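Gripper turns the CPU a little when it closes, how to stop it?
Posted in Robots & Automation, home builds
834 views, 2 answers

Lærke Blöndal
Hello all. English is not my first language, so please ask if something is unclear. In our shared workshop in Endville I am building a small cell where a robot arm takes a processor out of a printed holder and puts it in the socket of an old desktop computer. The case lies on its side on the aluminum platform, and the printed plate with the holder is beside it.

My trouble is with the pick. The processor sits between two raised tabs, and I want the fingers to take it by the two free sides.

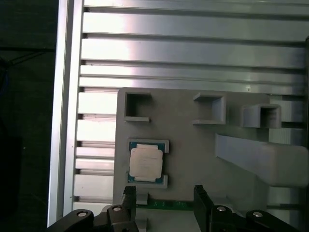 When the fingers close, one of them touches first and the chip turns a little in the holder. I can't see it with my eyes, but later the corner does not match the socket and I must stop the arm. I have tried to close slower, and I have printed the tabs again with a tighter fit. The tighter fit was worse – then the chip did not want to come out at all.

The camera at the wrist sees the chip well, so I can measure the angle after the pick if this is the better way. The computer stays in the same place on the platform:

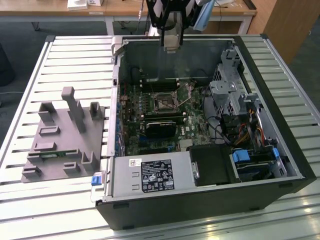 The open case beside the fixture plate, with the CPU socket still empty.

Should I correct the angle in software, or make a better holder? I don't want to bend pins in the socket, I have only this one board.

Sisodia
Use suction. Fingers are wrong for this.

Pudum
Suction is good if you have a pump, but you can solve it with fingers too. First check that the gripper center is really the center of the holder. Close on a printed dummy of the same size, open, close again, and look if it moved to one side. Move the pick point until the dummy stays still. Do this in both directions of the wrist.

After that, add a small chamfer on the inside of the tabs, only at the top. The lower part can stay close to the chip and the upper part lets it go out straight.

I would still measure the angle before you go over to the socket. And please do the first tries with a dead board, they are cheap second hand. Leave the last press to your own hand until you trust the arm.

Lærke Blöndal
Thank you Pudum. The center was wrong, the dummy moved to the left every time. I will print the chamfer next and write again in August when I have the workshop key back.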